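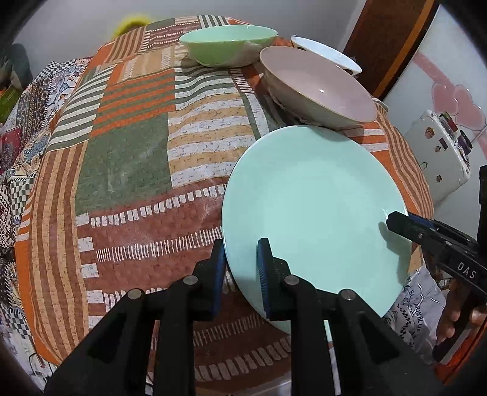 Sortir un titre seul, sans album derrière, revient à le jeter à l'eau, m'a écrit une auditrice après la dernière rencontre. Elle demandait si on ne ferait pas mieux d'attendre d'avoir dix chansons. Je pars de là.

# Premier titre, première sortie - notes pour l'intervention

Lire le message de l'auditrice en entier, lentement. Ne pas répondre tout de suite. Demander qui, dans la salle, a un titre terminé sur son disque dur. Puis qui l'a fait écouter à quelqu'un hors du groupe.

Réponse courte : un titre seul se défend très bien s'il est prêt, et si tout ce qui l'accompagne est prêt aussi. Le reste de l'intervention porte sur ce « tout ce qui l'accompagne ».

## 1. Le cas Simenine

Rappeler le contexte : Simenine, duo voix et guitare, premier titre sorti en novembre. Enregistré au studio Enriquez, voix et guitares sur deux séances. Le mixage s'est fait ensuite à distance.

Entre la dernière prise et la mise en ligne, il s'est passé six mois. Le dire clairement, ça surprend toujours. Le temps est parti là-dedans :

- choix de la version (trois mixages successifs, le premier a finalement été gardé, avec la voix un peu remontée)
- désaccord sur l'intro, trop longue pour l'un, parfaite pour l'autre
- visuel refait entièrement
- crédits incomplets, donc livraison refusée et à reprendre

Sur l'intro : faire écouter les deux versions. D'abord la longue, couper à l'entrée de la voix. Puis la courte. Laisser un silence. La salle préfère en général la courte, mais la longue fonctionne mieux sur scène, et le duo la joue toujours en concert. Ne pas en faire une règle.

## 2. Savoir quand c'est fini

Partie à dire sans diapositive.

Le mixage n'est jamais fini au sens où on n'aurait plus d'idées. Il faut une date et quelqu'un qui tranche. Dans un duo, décider avant la séance qui aura le dernier mot sur le son et qui l'aura sur les paroles. Après, c'est trop tard, tout le monde est fatigué.

Méthode que je conseille :

1. Écouter le mixage sur les enceintes habituelles, une fois, sans prendre de notes.
2. Le laisser de côté plusieurs jours.
3. Le réécouter au casque, puis en voiture, puis à faible volume dans une cuisine.
4. Noter uniquement ce qui gêne à chaque écoute. Ce qui gêne une seule fois, on le laisse.

Point souvent oublié : comparer à un titre du même genre, au même volume. Si la référence joue plus fort, on croit toujours qu'elle est meilleure. Faire la démonstration avec l'extrait de guitare sèche, un peu plus fort la deuxième fois, et demander laquelle sonne mieux. Dire après seulement que c'est le même fichier.

## 3. Les fichiers

Passer assez vite, renvoyer à la feuille distribuée à l'entrée.

- Garder le mixage non masterisé, dans la résolution de la séance. Ne pas livrer un fichier compressé reconverti en WAV.
- Exporter aussi l'instrumental, même si personne ne le demande encore. Simenine a dû rouvrir la session pour ça, avec un module d'effet dont la licence avait expiré.
- Une version sans la voix principale mais avec les chœurs, utile pour la scène.
- Les pistes séparées, toutes calées sur le même point de départ.
- Noms de fichiers : titre, version, tempo. Jamais « final », jamais « final bis ».

Sauvegarde : un disque chez soi, un autre ailleurs. Si quelqu'un demande pour le stockage en ligne, répondre oui, en plus.

## 4. Les crédits

C'est la partie où il faut ralentir.

À régler avant la sortie, par écrit, même sur une demi-page : qui a écrit le texte, qui a composé, qui joue, qui a réalisé, qui a mixé. Un guitariste de séance payé pour sa journée n'est pas forcément compositeur. S'il a trouvé le motif sur lequel repose le refrain, la question se pose et il vaut mieux la poser en buvant un café que par courrier.

Distinguer les deux sortes de droits, en restant simple :

- la chanson elle-même (texte et musique)
- l'enregistrement (ce qu'on entend, et qui l'a financé)

Pour Simenine, le partage de la chanson s'est fait à parts égales. L'enregistrement appartient au duo, le studio a été payé au forfait. Préciser que ce n'est pas un modèle à recopier, juste un arrangement qui leur convenait.

Si on me pose une question juridique pointue : renvoyer vers un professionnel, ne pas improviser.

## 5. La distribution

Simenine est passé par Skirus. Montrer la capture du formulaire, seulement la page des métadonnées.

Ce qui a bloqué la première livraison :

- le nom de l'auteur écrit avec une initiale à la place du prénom
- le titre saisi tout en majuscules
- un visuel qui portait une adresse de site

Rien de grave, mais chaque aller-retour prend du temps, et la date de sortie avait déjà été annoncée. D'où le conseil : livrer d'abord, annoncer quand la livraison est acceptée.

Vérifier aussi si un autre artiste porte le même nom. Le faire avant d'imprimer quoi que ce soit. Un titre rangé par erreur sur la page d'un groupe de metal norvégien, ça se corrige, mais les premiers auditeurs cherchent au mauvais endroit pendant ce temps.

## 6. L'envoi aux blogs et aux radios

Simenine a envoyé plus de 77 messages. Laisser la salle deviner le nombre de réponses, puis donner le résultat : deux. Une radio associative et un blog. Le blog a publié une chronique courte, correcte, et la radio a passé le titre en soirée.

Les deux réponses ont un point commun : le message mentionnait une émission ou un article précis. Les autres envois étaient identiques d'un destinataire à l'autre. Je n'en tire pas de statistique, mais je n'écrirais plus de message groupé.

Lire à voix haute le premier message du duo (trop long, la biographie commence à l'école primaire). Puis la seconde version :

> Bonjour, nous sommes Simenine, duo voix et guitare. Nous avons écouté votre émission sur les chansons sans batterie et notre premier titre pourrait y trouver sa place. Lien d'écoute ci-dessous, paroles et crédits en dessous. Merci de votre temps.

Commenter : un seul lien, pas de pièce jointe, pas de comparaison avec un groupe célèbre. Une comparaison donne surtout envie de réécouter l'autre groupe.

Une relance, pas plus. Si la réponse est non, remercier et garder l'adresse.

## 7. La scène

Le concert de sortie a eu lieu au Tombridge, en première partie. Petite salle, bar au fond, public venu surtout pour le groupe suivant.

À raconter :

- les balances ont été raccourcies, le duo a joué sans retour de guitare sur le premier morceau
- le nouveau titre était placé en deuxième position - bonne idée, les gens étaient arrivés et pas encore repartis au bar
- le nom du duo n'a été dit qu'une fois, à la fin, dans les applaudissements

Insister sur ce dernier point. Dire son nom au début, le redire au milieu. Dire le titre de la chanson juste avant de la jouer. On trouve ça pénible sur scène, dans la salle c'est utile.

Prévoir quelque chose à emporter, même une carte avec le nom et l'adresse d'écoute. Le duo n'avait rien ce soir-là.

## 8. Retour au message du début

Reprendre la question de l'auditrice : attendre dix chansons ?

Ma position : si les neuf autres existent et sont bonnes, on peut très bien attendre. Si elles n'existent pas, le premier titre permet d'apprendre la livraison, les crédits, l'envoi, la scène, avec une seule chanson à gérer. Simenine prépare maintenant le deuxième titre et l'instrumental est déjà exporté.

Admettre aussi ce qui va dans son sens. Un programmateur qui aime le titre demandera ce qu'il y a d'autre. Il faut pouvoir jouer une demi-heure, avec des chansons non enregistrées s'il le faut.

## Questions probables

**Faut-il payer pour être placé dans des listes d'écoute ?** Non. Si on garantit un nombre d'écoutes contre de l'argent, refuser, le titre risque d'être retiré.

**Un clip dès le premier titre ?** Pas obligatoire. Une captation simple en répétition, avec un son propre, suffit pour montrer aux salles ce que donne le duo.

**Mastering par un humain ou automatique ?** Essayer les deux sur un extrait, comparer au même volume, revenir à la démonstration de la partie 2.

**Combien de temps avant la sortie faut-il livrer ?** Regarder le délai du distributeur et prévoir large, au cas où il faudrait reprendre le formulaire.

S'il reste du temps, passer le titre en entier, version courte. Couper le micro avant, la dernière fois il est resté ouvert pendant tout le refrain.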